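Ticket 812: practice room piano going sharp, plus the tuner app
Opened June 10, 2025
Status: waiting on parts

Hi again – me from the Larholm studio. Third message about the upright in room 3, sorry! I teach piano and a bit of cello in there, so I'm the one who hears it all day long.

What's wrong
The middle octaves have crept sharp again, and the A above middle C is the worst of the lot. My cello students tune to it and then wonder why their open strings sound so strained (one of them thought it was her new strings, poor thing). The Erisari app on my phone reads it 5 cents high in the morning and worse by evening lessons.

What I've tried
Moved the piano off the outside wall back in January. That helped for a while, and then the damp weather came.
Topped up the humidifier tank under the keyboard. The yellow light still blinks, even with the tank full. I unplugged it overnight and plugged it back in – same thing.
Checked the app against my old tuning fork. They agree, so I don't think it's the app.
Put a humidity meter on the lid. It said 81 percent after a rainy afternoon, which can't be good for anything with a soundboard!

Reply from Mandon support, pasted in so it's all in one place
"Please leave the humidifier off until the new sensor arrives. Don't have the piano tuned before then."

Fine by me, though I have a recital class coming up and I'd love a date. For now we're using the Chuang digital from the front room, and the little ones are thrilled because it has a harpsichord button.

Pears on the upper left in the first one, oranges on the upper right in both.

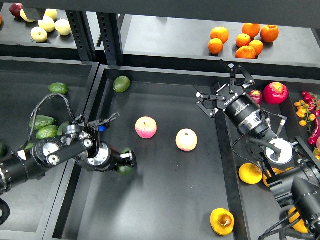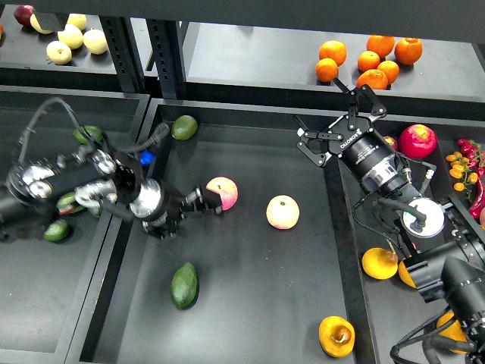

Still open
Need a ship date for the sensor.
Need to know if the tuning visit is covered, or if I should book my own.
The blinking light: can I ignore it while the unit is unplugged and then plugged back in for the test, or should I leave the whole thing alone?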